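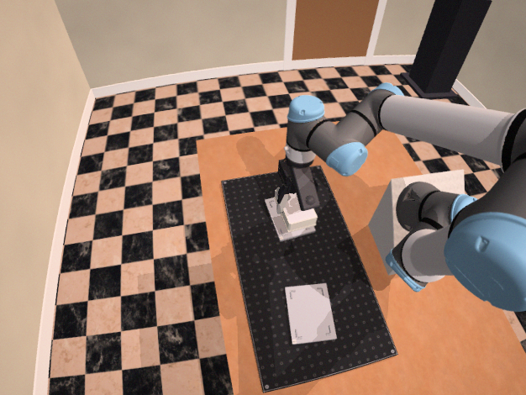 I've been running the Drindine assembly kit for a few months now, and people keep asking me whether it's worth the trouble of installing it, so I'm finally writing this up. Short version: yes, if you care about tight-fit insertion and placement and you don't mind reading other people's config files. Longer version follows (get a coffee).

For anyone new to it, Drindine is a simulated bench plus a training recipe. The bench gives you an arm, a gripper, a perforated board and flat plates with parts to put on them. The recipe is the method from the paper by Anju Rawat and Nabil Mansour, and it's the real reason to download the thing. The idea is pretty easy to explain. You start every practice run with the parts almost where they should end up, let the policy learn that last little bit, and then back the start point off a step at a time. They call it reverse staging. Other people have done similar stuff, and the paper is upfront about that, but what I like in this version is how it decides when to back off. It watches how much the policy's own guesses disagree with each other, and it moves the start point only when they settle down. You don't have to sit there tuning a schedule by hand, and if you've ever spent a whole evening tuning a schedule by hand you know why I got excited!

Setup took me longer than it should have. The install script is fine, but the physics settings live in two different places, and the one in the scene folder quietly wins. I changed the friction in the wrong file and spent an afternoon wondering why my parts still skated around like they were on butter. It's in the readme, way down near the bottom, under a heading about lighting of all things. Once I got past that it ran without a fuss.

I trained on the default task, which is getting the parts placed on their plate without shoving the plate across the board. I gave it 70 hours on one graphics card, a middling one that I share with my brother's video editing. The final policy got through 378 of my 400 test runs. I'm pretty happy with that. My old setup, a plain reward-shaping thing I cobbled together from the Wegener examples, managed 146 on the same test, and I'd put a lot more hand work into it.

The failures were more interesting to me than the score. Nearly all of them came when the plate sat at a steep angle to the board. The arm would come down nicely, get close, and then do this fussy little wrist turn back and forth until the clock ran out. It looks like a person trying to plug in a USB stick. I mailed the authors about it and Nabil Mansour wrote back the next morning, which was nice of him, and said to widen the range of starting wrist angles before touching anything else. I did, and the fussing mostly went away, though training got noticeably slower. I haven't rerun the full test with that change yet, so don't take the number above as including it.

Looks-wise, I have no complaints. The blue joint covers make it easy to follow which way the arm is folding, even in a small preview window, and the white plates show up well against the black board. The checkerboard floor is a bit much for me. My eyes get tired after an hour of watching replays. You can swap the floor texture, and I've been meaning to.

What I don't love: the gripper contact is where the simulation feels weakest. If a finger catches the edge of a block you sometimes get a pop, with the part jumping sideways in a way no real part would. Smaller time steps help and cost you speed. The authors mention this in the paper and say it didn't change their ranking of methods, and I believe them, but I wouldn't carry a policy straight from here onto real hardware and expect it to behave. The paper doesn't claim you can, to be fair. They have 2 real-arm trials in the appendix and they call them preliminary.

The logging is great, by the way. Every run saves the disagreement curve next to the success curve, and you can see the start point stepping back each time the first one flattens out. I ended up using those plots more than the replays. There's a viewer called Pundareck that comes bundled for this, a little clunky, no dark mode, but it opens big logs without choking.

Would I pick it over Vodwood? For assembly, yeah. Vodwood has a much bigger pile of tasks and a friendlier forum, and if you want drawers and doors and kitchen stuff you should go there. Its parts-fitting tasks felt like an afterthought to me though, and there's nothing like reverse staging built in. You could port the method over, the core of it is one fairly short file, and someone on the forum said they were going to try in September. I haven't seen it posted yet.

Four stars from me. I'd bump it up if they moved the friction settings into one file.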